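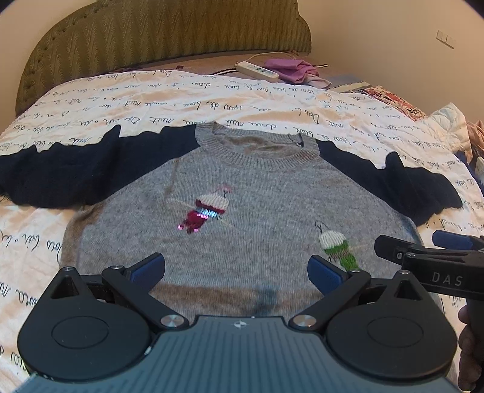
Flumora Knitwear Folding Set — README

Contents

Flumora covers the folding of knitted tops on a bed. Each record follows one garment from laid flat to folded, with the fold method, the garment type and the surface noted in a plain text file. The set was put together at Sascombe and is maintained by Hauwa Uzor and Kelechi Nwosu.

Version 2 was released on Fri 26 April. It replaces the December version, which used a different naming scheme for sleeves and should not be mixed with this one.

Garments

There are 86 garments in the set, 18 of them with embroidery or other raised decoration on the front. The gray crew neck with navy sleeves and two embroidered birds belongs to the decorated group. Decorated garments are tagged "front_detail" and are always started face up.

Cardigans are included only if they can be buttoned or zipped closed. Ponchos, scarves and anything with a detachable collar are left out.

Surface

All folding is done on a made bed. Duvet covers are either plain or printed. The cream-white cover with black cursive handwriting is listed as "print_script". Printed covers are harder to segment at the cuffs and hem, and users who only need clean outlines should filter on "plain".

Starting layout

Body flat, front up, neckline toward the head of the bed. Sleeves go out to the sides. They do not need to be level with each other, and one may angle down. Small creases along the sleeve edges are left as they are. A crease that crosses the body from side to side is smoothed out before the record starts.

Fold methods

"thirds" — each side is brought in toward the center with its sleeve laid down along the body, then the hem is folded up twice.

"half" — one side is folded over the other, both sleeves are laid back across the body, and the hem is brought up to the neckline.

"roll" — sides in as for thirds, then rolled from the hem. Not used for decorated garments, as the stitching can snag.

Left and right refer to the view with the neckline at the top. They do not refer to the wearer's left and right. This caused most of the labeling errors in the December version.

Fields

garment_id: number, unique within the set
type: crew, v_neck, roll_neck, cardigan
body_color, sleeve_color: free text, filled in separately even when they match
front_detail: yes or no
surface: plain, print_script, print_other
method: thirds, half, roll
result: neat, uneven, abandoned

"uneven" means that the hem or a cuff sticks out past the folded edge. Ese Iyamu checked every result label by eye.

Known problems

11 records have no sleeve color. Dark navy and black were confused under the bedroom lamp — treat both as one class if color matters to your work. Fiber content was not recorded.

Corrections go to Hauwa Uzor, with the garment_id in the subject line.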